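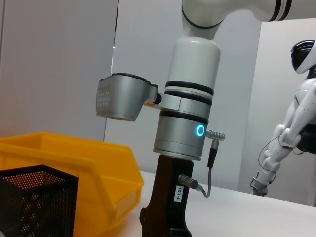 Robot manners: the rules that keep people safe near robot arms

Hello! I'm Faustine Lacroix, and I write the rules for our workshop at Turnden. I don't mean laws (I'd need a much bigger desk). I mean the sort of rules you have for crossing the road or using the kitchen knife, except that mine are about robot arms.

A robot arm can't see you the way your gran can. If you stick your hand in the way, it won't gasp and say "Mind out!" unless a person has built it to notice you. So the people around it need some good habits, and the robot needs some too.

What's a standard, then?

You know how a plug fits the socket in your house, and in your friend's house, and at school? Somebody had to agree on the shape. An agreement like that, written down so everyone can follow it, is called a standard. There are standards for bike helmets and for toys, and yes, there are standards for robots! They're long. The one on my shelf has 123 pages and hardly any drawings, so I've turned the bits we use most into something shorter.

Rule one: know where the arm can reach

Before we switch anything on, we work out how far the arm can stretch in every direction. Think of a dog on a lead. The lead only goes so far, and if you stay further away than that, the dog can't lick you. We call that area the reach zone. While the arm is working by itself, your fingers, your sleeves and your sandwich all stay out of it.

Rule two: slow when people are close

Running in the corridor is worse than walking in the corridor, and you know why: it hurts more when you bump. It's the same with arms. When we're teaching ours a new job we set it to 20 per cent of its top speed. It looks terribly sleepy! But a sleepy arm gives you time to press stop.

Rule three: everybody knows where stop is

The stop button is big and red and sits where you can slap it without looking. Anybody can press it. You don't have to ask, you don't have to be sure, and you'll never be told off for it. I once pressed it over a spider. We check the button every morning before 9 o'clock, and the check goes in a notebook we call the Warden (it has a very stern owl on the cover).

Rule four: learn what the lights mean

Lots of robots have lights to tell you how they're getting on. The tricky thing is that colours don't mean the same on every robot. Blue on one could mean something quite different on another. So don't guess! Look it up in the robot's own book, or ask the grown-up in charge.

Rule five: practise with ordinary things

Robots need practice, and ordinary bits and bobs are best for it. A marker is thin and stands up nicely in a pen holder. A bottle is fatter. A bowl with a wavy edge is awkward to get hold of, and you wouldn't want it dropped on your toe. We start with easy, light things and move on when the arm has managed them plenty of times.

Two arms at one table need extra care as well. They have to take turns in the middle, a bit like you and your brother with the ketchup. We plan who goes where before we start, and we try it slowly first.
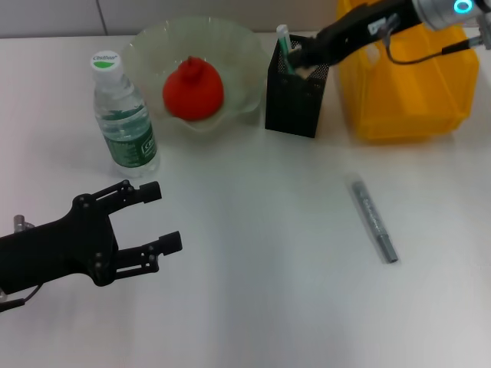
Dervishi wrote in to ask whether a robot could just learn all the rules, so that people wouldn't have to bother.

Good question, and I had to think about it over my tea. Robots can be given some rules. You can tell an arm never to go past a certain line, or to stop if it pushes against something too hard. Those are very useful! But the robot doesn't know that you've got long hair today, or that the floor's just been mopped. People have to spot those things, so we keep rules for both.

Try it at home

You'll need 2 people, a table and a few soft things such as socks. One of you is the robot and sits with your eyes shut. The other gives instructions: left a bit, down, close your hand. Put a piece of string round the reach zone first. If anyone says "stop", the robot freezes at once, even if its nose is itchy.

Then swap over, and write down one rule you wish you'd had at the start. My best one from last May was "say which left you mean".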